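Bench notebook, chair repairs
January 2, 2021

Job 474, set of dining chairs, client Kurkholm

Six chairs, beech frames, turned legs and back spindles. All of them rock. Four are loose at the side rails only. The other two are loose everywhere, and one of those has been repaired before with a white glue that has gone rubbery in the mortises. Fouad El Fassi booked them in and chalked a letter under each seat, A to F. E is the one with the old repair.

Dismantling

Started with A. Rails came out by hand once the corner blocks were off. Blocks held with steel screws, slots badly rusted, two had to be drilled. Kept all the blocks and marked each one for its corner, as they are hand cut and not interchangeable.

E took most of the morning. The white glue softens with warm water and a little vinegar but it has to be left. Wrapped the joints in wet rag, covered them with cling film, went on to B and came back. Right back leg then pulled clean. Left back leg did not, and there is a nail through the tenon from the inside face, punched below the surface and filled. Found it with a magnet. Cut round it with a small hollow drill and drew it out. The hole will need a plug, grain running with the leg.

Do not force anything on F until it has been checked for nails in the same position.

Old glue

On A to D it is hide glue, brittle, and comes off with a scraper and hot water. Scraped tenons dry first, then wiped, then left to dry again on the rack. Tenons measured after drying: most are a slack fit by the thickness of a shaving, two on C by rather more. Those two will be built up with beech veneer on the cheeks and pared back to fit.

Mortises on E were cleaned with a narrow chisel ground square. Dull work, and the rubbery glue drags. Eluned Pugh suggested a dental pick for the bottom corners and it was faster.

Hand protection and first aid

Scraping beech end grain takes the skin off the knuckles. Nothing serious today, but an open cut must be covered before hands go near the glue pot or the stain. Fabric plasters come off as soon as the rag work starts. Use the clear waterproof ones for wet jobs and keep a box of them on the bench side, with the fabric ones in the cupboard for dry work. Dayana Cárdenas to put both on the next order. 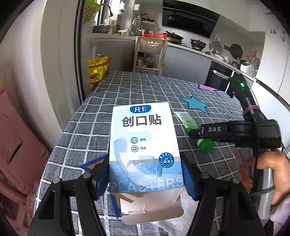
Glue, trial batch

Using the Arkwood pearl glue, high strength. Soaked overnight in cold water, one part glue to one and a half parts water by weight. Batch size 200 g dry, which will be too much for the first two chairs, so the remainder goes in the fridge in a lidded jar, marked with the job number.

Pot temperature kept below the point where it smells. The dial on the old pot reads high, checked against the glass thermometer. A new thermostat was fitted to the Ko pot and that one holds steady, so use the Ko for this job.

Made up two test joints from scrap beech, one with the glue as mixed and one with a little urea added to slow the gel. Shop is cold and the plain mix skinned over before the second clamp was on. With urea there was enough time to seat the joint, check it for square and wipe off. Both left in clamps. Break them before gluing any of the real joints and write the result on the facing page.

If the plain joint breaks in the wood and the urea joint breaks in the glue, warm the parts in the cabinet and go back to the plain mix.

Spindles

Thirty spindles in total, 5 to a chair, all out and tied in bundles by letter. The finish on them is thin shellac over a brown stain and it marks very easily. Two on B already have bright rubs where they knocked together in the tray, so they need separating between now and assembly. Newspaper is out, as the print transfers. Bubble wrap leaves rings in shellac if it gets warm. Foam fruit nets are worth trying: the mesh opens wide to go over a thick end and the sleeve closes down again on the narrow part. Abelardo Vergara says he can save them from home. 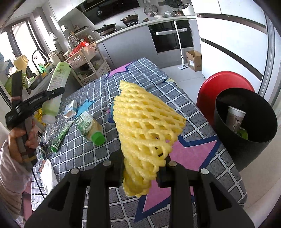
Leave the spindles off the radiator shelf in any case. Shellac this thin will print if it is warm and anything is resting on it, and the colour on B is uneven enough already. Touch in the two rubs after assembly, stain first, then two coats padded on, then a day before waxing.

One spindle on D has a split running up from the lower tenon. It closes fully under finger pressure. Thin glue worked in with a palette knife, then bound with cotton tape over waxed paper. Do not clamp, the bead is too delicate.

Seats

Webbing is gone on all six. Angharad Samuel has the frames for measuring. She wants the Trukik jute webbing again and has enough for four seats, remainder to be ordered. Tack rails on A and F are badly chewed by old tacks. Fill with glue and fine beech dust, let it go hard, then file level.

Outstanding

Break test joints.
Magnet over every joint on F.
Plug for left back leg, E.
Veneer for the two tenons on C.
Ask client whether the replaced screws should be steel or brass. The originals were steel, slotted.
Longer sash clamps are still out on loan and needed back before the first glue-up. Delivery is promised for February.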